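Speaker notes: Fitting out a workroom on a small budget
Keith Merrick, Stitby Rooms
Evening talk at the Reltham hall, October

Before starting

Get there by 6:30. Check the clicker. Water on the lectern, not on the laptop table. Handouts go at the back so people take one on the way out and don't read it while I'm talking.

The talk runs 40 minutes if I keep to the notes. Last time in Partington I spent too long on paint and had to skip storage. Paint gets two minutes tonight.

Opening

Good evening. My name is Keith Merrick. I fit out workrooms, studios and back offices, mostly for people who work alone or with one or two others. Most of the rooms I see were built for something else. Garages, shop backs, old stores, the end of a corridor.

I want to talk about plain rooms with hard floors and brick in them, and how to make them comfortable to work in without spending much. I'll cover walls, floor, desks, power, drawers and small things, in that order. Questions at the end, but stop me if you can't hear.

Ask for a show of hands: who has a room already? Who is still looking? If most are still looking, spend longer on the walls part.

1. Walls

Brick is fine left alone. People ask me whether they should plaster it. My answer is to live with it for one winter first. If it sheds dust, brush it down and seal it with a clear matte sealer. If it doesn't shed, leave it.

Brick is hard to fix things to. Every hole is a decision. Put the heavy shelves on the floor as furniture and keep the wall for things that have to be on it.

White next to brick works in most rooms. White panels, white pipes, white units. The brick gives you all the color you need, and the white bounces the light around. If pipes run along the wall, paint them the same as the wall and stop thinking about them. Boxing them in costs money and you lose the width.

Paint: two minutes. Use a wipeable finish up to shoulder height. Anything cheap above that. Move on.

2. Floor

Concrete is cold to stand on and easy to sweep. I'd leave most of it bare. Put a mat where you stand and a rug where your feet go under the desk. Don't carpet the whole room, you will want to wheel things across it sooner or later.

Check for glare before you place the desk. A bare floor near a window or a door can throw a strip of bright light at you for part of the day. Sit in the spot with a chair for an hour in the morning and again in the afternoon. It's dull but it saves moving a loaded desk.

Story to tell if there's time: the print room at Flellov. Desk went in on the first day, facing the door, and by the end of the week there was cardboard taped over the glass. We turned the desk a quarter and took the cardboard down.

3. Desks and counters

I like one long counter and one desk. The counter is for things in progress. The desk is for sitting down. When people have only one surface they do everything on it, and then they eat lunch on their knees.

A desk with a shelf built on top is good for a small room. It gives you somewhere for the things you reach for every hour. A tall panel at the back or side gives you somewhere to stop looking. Keep the shelf shallow, or things get pushed to the back and stay there.

Counter height: go by your elbows when standing. Don't go by what the catalog says. If two people share it, go by the taller one and give the other a platform.

Folding stools. Buy them. A folding stool in light wood goes against a wall when you don't need it and costs very little. I have had the same pair in my own room for years.

4. Power and cables

Slow down here. This section gets the most questions.

Start from where the plugs are and work out. People choose the desk position first and then run an extension cord across the room. Then somebody catches a foot in it.

Put the power strip on the desk or fix it to the desk. On the floor it collects dust and you have to crawl. On the desk you can see the switch.

Bundle what hangs underneath. Use hook-and-loop ties, so you can undo them. Put a tag on each bundle, a bright one that you can find in the dark under there. Write on it what it feeds.

Then look at the last cord, the one going from the desk to the wall. It is nearly always left lying on the floor. Look at the one trailing off from under the desk in the next slide, and at the space beneath where the cable bundle hangs.
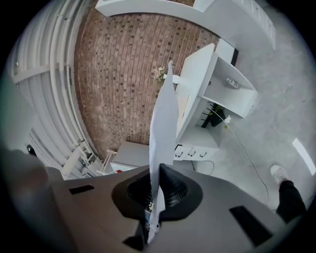
5. Drawers

Small drawers at the counter, deeper drawers at the desk. I do it that way around because counter work uses small parts and desk work uses paper.

A column of small drawers is worth more than one big cupboard. In a cupboard you stack, and the thing you want is on the bottom. In small drawers each thing has its own place. Label the front edge, on the left, same height on all of them.

Handles: get ones that show up. Black handles on a white cabinet are easy to find with your hands full. Push-to-open fronts look neat in the store and then you lean on one.

Secondhand is fine for drawer units. Pull every drawer all the way out before you pay. Look at the runners. If one sticks in the shop, it will stick worse with a load in it.

6. Small things that help

A plant. I was doubtful about this one. A small pot with white flowers does more for a gray room than another lamp does. Put it where you look when you stop working. Water it on the same day you take the trash out.

Hooks and brackets. Fit fewer than you think. Each one fills up within a month.

Boxes. If you need boxes, get them all in one color and accept that you will have to open them to see what's inside. Clear ones look messy from across the room. This is only my opinion and my wife disagrees.

A clear strip of floor by the door, the width of the door, with nothing in it at all. Put tape down if you have to.

7. What it costs

Put the budget sheet up. Read out only the totals.

My low figure for a room like the ones I've been talking about is $300. That gets a used desk, a drawer unit, one stool, ties and tags, and a tin of sealer. You do all the work yourself.

My middle figure is $500. That adds a counter top and its supports, and a second drawer unit.

The most common overspend is lighting. People buy fittings before they know where they'll sit. Wait until the desk has been in place for a couple of weeks.

The second most common is shelving that doesn't fit. Measure at floor level and again at the height of the shelf. Old brick walls lean. One job in Partington was out by enough that we had to plane the side of the unit on the pavement outside.

Electrical work beyond plugging in a strip goes to a licensed electrician. Say this clearly. It is not in either of my figures.

8. Order of work

Read this slowly, people write it down.

Empty the room. Sweep it. Brush the brick. Seal if needed and leave it to dry. Paint whatever is getting painted. Mark the plugs on a floor plan. Place the desk with a chair and sit in it, morning and afternoon. Place the counter. Bring in the drawers. Run the power, tie it up, tag it. Then bring in your own things, one box at a time, and don't open the next box until the first one is put away.

The last part is where most people go wrong. They bring everything in on the first evening and it sits in the middle of the floor until spring.

Questions I usually get

Damp. If the brick is dark at the bottom and stays dark, get it looked at before you put any furniture against it. Leave a hand's width behind the units either way.

Noise. Hard rooms echo. A full bookshelf helps, so does a curtain on one wall. Foam tiles fall off brick.

Renting. Ask the landlord in writing before drilling. Everything in the $300 version can come out again without leaving a mark, except the sealer, so ask about that too.

Heating. I don't cover it. Send them to the Reltham hall noticeboard, there's a list of fitters.

Finish

Handouts are on the table by the door. The order of work is on one side and the budget sheet is on the other. I'll stay until they need to lock up. Chairs go back against the side wall, stacks of no more than 16.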